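Clarkthorpe Storage Units: Frequently Asked Questions

What sizes do you have?
Units run from lockers up to rooms that hold the contents of a three-bedroom house. Most people moving out of a one-bedroom apartment take a 5 by 10. If you are unsure, call the office and read us your list of furniture.

How do I reserve a unit?
Call, email, or stop by the front office. We hold a reservation for seven days without payment. After that it goes back on the list.

What do I need to bring to sign the lease?
A government-issued photo ID and a payment card. If you are signing for a business, bring proof that you can sign for it.

Is there a minimum stay?
One month. After that the lease renews month to month. We ask for ten days' notice before you move out.

When can I get in?
The gate opens at 6 a.m. and closes at 10 p.m. Your code stops working at closing time, but you can always drive out. The office keeps shorter hours, posted on the door.

Is the floor rated for heavy items?
Ground-level units can take safes, engines on stands, and full filing cabinets. Upstairs the limit is 1000 pounds for any single item. Gym equipment and pianos should go on the ground level. Put down plywood or a mat under anything with small metal feet.

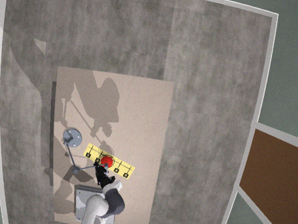 Computer rendering, floor area from overhead.

Can I put up shelves?
Freestanding shelves are fine. Please do not drill into the walls or floor. Theda Ackermann in the office keeps a list of shelving left behind by former tenants, and most of it is free if you haul it yourself.

What can't I store?
No food, live plants, animals, fuel, paint thinner, propane tanks, or ammunition. Tires are limited to four per unit. Vehicles need current registration and have to be drained of fuel.

Are the units heated?
Building B is kept between 55 and 80 degrees all year. Building A is not heated. Wood furniture, records, and photographs do better in B, especially in February.

Do I need insurance?
Yes. Most homeowner and renter policies can be extended to cover a unit. If yours can't, we sell a plan with 2000 dollars of coverage.

What if I pay late?
There is a five-day grace period, then a 20 dollar fee. Your gate code is suspended on day 15. If you know a payment will be late, ask for Ignacio Cisternas before the due date and he can usually move it once a year.

Can someone else use my unit?
Only people named on the lease get a code. Adding a name takes a signature from you and a copy of their ID.

Where does the mail go?
We do not accept packages for tenants. Letters about your account can be sent to the front office, Suite 504.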